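Serngate is the bit of code that sits between "the policy wants to move" and "both arms move". I wrote most of it, Rizwan Jafri wrote the parts that work first time, and this README covers what it does, how to run it and what's in the log set that ships alongside it.

## What it does

Two arms sharing one object is a nuisance. Each arm has its own planner, its own idea of where its gripper is and its own opinion about when it's finished. If you let them run separately they'll happily pull a wire hanger into a banana. Serngate takes both plans, puts them on one clock, and checks the distance between the two grippers at every tick while a shared grasp is on. If that distance drifts by more than 4 mm from where it was when the grasp closed, both arms slow down together until it's back.

It isn't a planner. You bring your own (we use Mishra, which lives in its own repo) and Serngate only touches the timing.

## Running it

You'll need Python and a working Mishra install. Then:

```
pip install -e .
serngate run --config configs/two_arm_hanger.yaml
```

Do a dry run first with `--no-motion`, please! It prints the merged timeline and does nothing else, and it has saved me from swapping left and right in the config more often than I'd like to admit.

The settings you'll probably want to change:

- `sync.tolerance_mm`: defaults to 4. Stiffer objects want less.
- `sync.rate_hz`: defaults to 15. You can go higher, but the garment tracker won't keep up.
- `grasp.shared`: turn this on when both grippers hold the same thing. Leave it off otherwise or the arms will crawl.

## The shared grasp case

Most of the work went into this one. With shorts on a hanger, the left gripper has cloth and wire together and the right has only the far end of the wire, so the two sides feel completely different loads. Our first version trusted whichever arm reported more force, and that was always the wrong one (sorry, left arm). Now the two readings are scaled separately before they're compared.
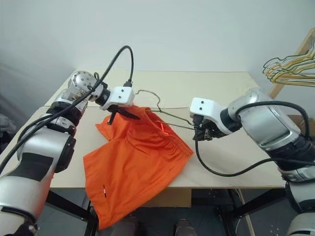
## The logs

The set is called Jamness, and it has 1251 episodes, 426 of them with a shared grasp somewhere in the middle. Each episode is a folder with joint states for both arms, gripper commands, head camera frames and a `notes.txt` that may or may not be helpful, depending on who was typing.

Haris Naqvi went through the shared grasp ones by hand and marked the tick where the second gripper closes. Those marks are in `grasp_events.csv`. I'd trust them over the automatic ones — the automatic ones fire early on thin wire.

## Known problems

- Bright, plain fabric confuses the edge finder, mostly where a waistband bunches up.
- Cable loops at the wrist aren't in the collision model. Give them room.
- Stopping with Ctrl-C in a shared grasp leaves both grippers closed. I keep meaning to fix this.
- The `Dridesine` export format is half done. Reading works, writing drops the gripper commands.

If something else breaks, open an issue and attach the merged timeline. Rizwan looks at timing bugs, and I look at the rest, usually after lunch.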